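Ticket: Desktop turns on, no picture, two beeps and then silence
Product: Trurnel office desktop
Status: Solved
Opened: August 26, 2024

Hello to all. I take care of the computers in a small translation office, and one of our desktops does not start since this morning. The fans turn, the power light is on, but the monitor says "no signal". After a short moment I hear 2 beeps. On Friday it was working normally and was shut down in the usual way.

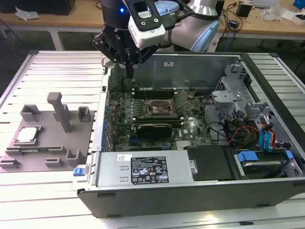
Dong-geon Ki
Office IT, Kerklow Translations

What I tried before I opened this ticket:

Other monitor and other cable. Same result.
Other wall socket, without the power strip. Same result.
Keyboard, mouse and printer unplugged. Same result.
Power cord out, power button held down, cord back in. Same result.

The Trurnel manual says that two beeps mean "memory not detected or memory error". I do not know how far I can trust this, as the manual covers several models and the table of beeps is the same for all of them.

The machine has 2 memory modules. One is original, the other I bought in April from Namboodiri, same size and same speed on the label. It worked well until now, so I did not suspect it at first.

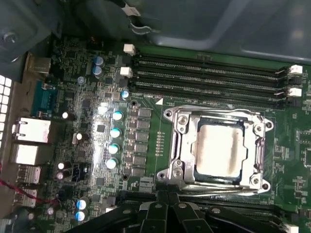

I should also mention that the office was closed for the weekend and the electricity company did some work in our street. The clock on the microwave in the kitchen was blinking when I came in. Maybe it is connected with the problem, maybe not. The other desktops are fine.

Update, before lunch: I tested the modules one by one, always with the cord out.

Original module alone, first slot: two beeps.
Namboodiri module alone, first slot: two beeps.
Original module alone, third slot: it starts!
Namboodiri module alone, third slot: it starts also.

So both modules are good and the first slot is the suspect. I cleaned it with compressed air and a soft dry brush – no metal tools – and tried again. Still two beeps.

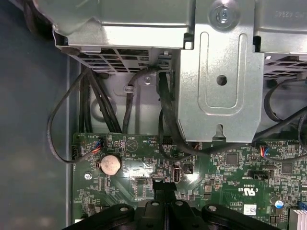
RESOLUTION

Support (Dindevon Help Desk) asked me to clear the BIOS settings, because after a power problem the board can keep wrong memory values. I removed the coin battery, waited ten minutes, put it back and set the date again. After this the first slot works with either module. I put both modules back and ran the long memory test, 4 passes, 100 percent completed, zero errors.

The computer is back on the desk of my colleague. I ordered a new coin battery anyway, and a power strip with surge protection for that room. If the beeps return, I will write in this same ticket. Thank you for the quick answer.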